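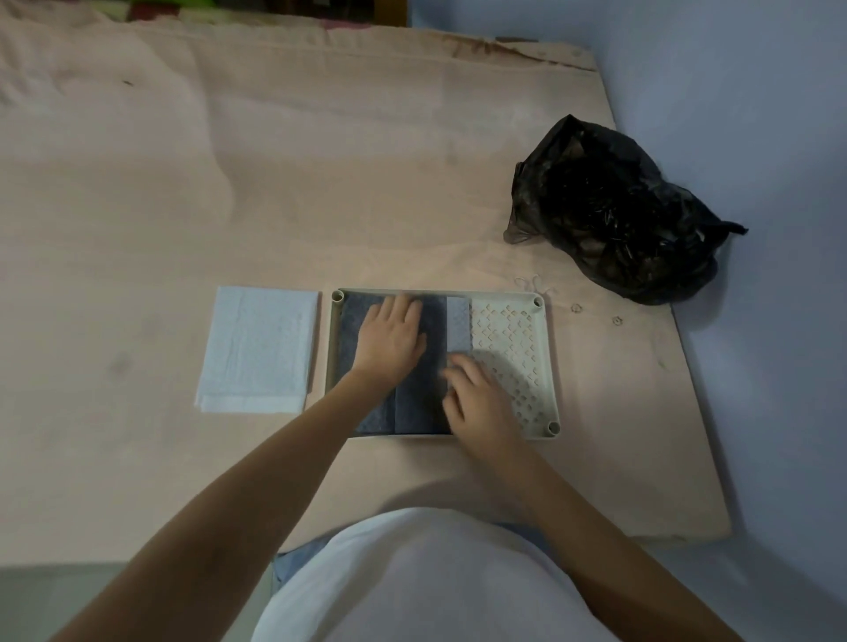 *Sorting a plastic tray on the bed.*

# Drarnutance, by Annatjie Buthelezi

Dralstead Press, paperback. Reviewed 4 May 2023.

Annatjie Buthelezi's first novel takes place in a river country where debts don't end when a person dies. They pass to whoever closes the dead person's eyes. Most families hire a stranger to do it, and the strangers have formed a guild. The guild is called the Drarnutance, and so is the oath its members take, and for the first 33 pages I had some trouble telling which one a character meant.

Vulby is a junior member of the guild. She has closed the eyes of 46 people and carries what they owed, mostly small sums and a few promises. The book opens with her on a barge, trying to pay back a goat. Then she is called to the house of a judge, does her job, and finds out that the judge owed something to a city on the far side of the border that no longer exists. Someone still intends to collect.

The plot from there is a journey upriver with two traveling companions, a disgraced clerk named Osk and an old woman who won't give her name until late in the book. I have read plenty of fantasy novels built on that frame and expected to be bored by the middle. I wasn't, mostly because Buthelezi keeps stopping to let Vulby settle her smaller debts along the way. She returns a ladder. She apologizes to a man for something his brother said at a wedding before she was born. These chapters are short and often funny, and they do more to explain the country than the maps at the front do.

The magic is kept vague. A debt has weight, and Vulby can feel it in her shoulders, but there is no table of rules and no school where people learn it. Readers who like a system they can argue over will be frustrated. I thought it was handled well until the last quarter, when the weight starts doing things it hadn't done before (it stops a door, and later a horse) with no warning that it could.

Osk is the weak point. He is there to ask questions, and once Vulby has answered them he has very little to do. There is a hint of a romance that gets picked up and put down again three times. The old woman is much better. Her long scene in the customs house, where she haggles over the price of her own name, is the best thing in the novel, and I went back and read it again before going on.

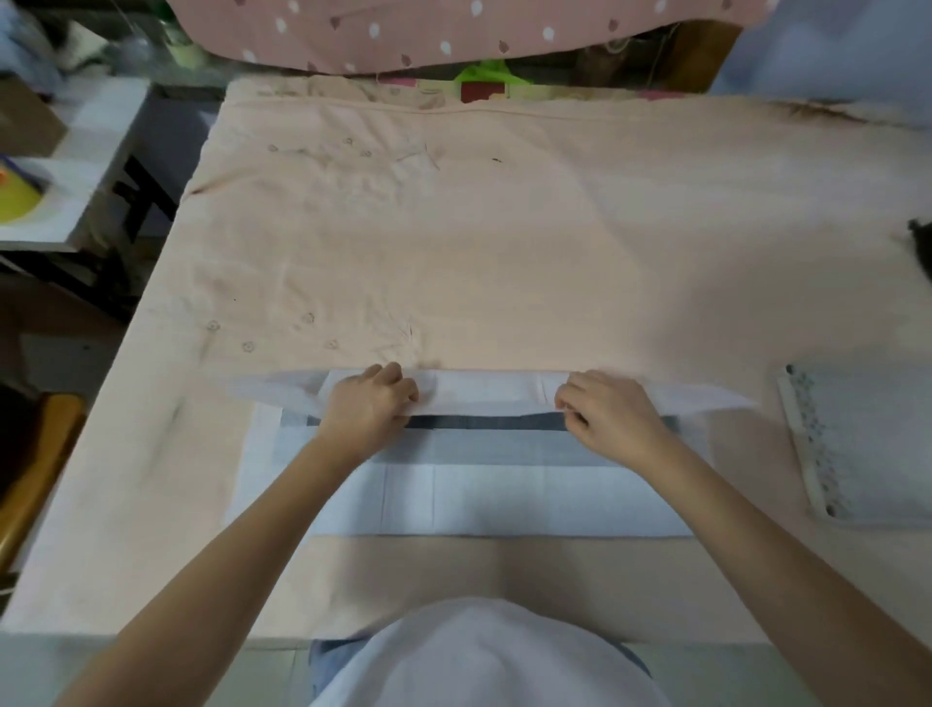
*White cloth, held along the fold.*

The prose is clear and doesn't show off. Buthelezi likes a plain sentence and will give a death the same number of words as a meal. Now and then this makes a big event easy to miss. I had to turn back a page to be sure that a character who had been with us since the second chapter had drowned.

The villain, if he is one, is a collector named Hathe Morrow, who stays offstage for more than half the book and is polite when he turns up. His argument is a good one. The city was burned, its people scattered, and the judge signed the order. He wants it paid. Vulby doesn't have an answer for him, and for a long time neither does the book. The ending finds one, and I'm still not sure I believe it. It depends on a clause in the guild oath that we only hear in full at the very end, though a careful reader could have pieced it together from the chapter headings.

A few practical points. The paperback has small type and narrow inner margins, and the two maps disagree with each other about which side of the river the guild hall stands on. There is a glossary at the back. I'd suggest reading it first, even though it gives away the meaning of one place name. Several deaths are described closely, including that of a child, and there is a flood chapter some people may want to skip.

A second volume is listed on the last page for June, with the title *The Thousand and the One*. The story here is complete enough that you could stop. The question of who will close Vulby's eyes is raised and left alone, and I assume that is where the next one goes.

Recommended for readers who like slower fantasy with a lot of talk in it. If you need battles, there is one, and it is over in a page and a half.

**Rating:** 4 out of 5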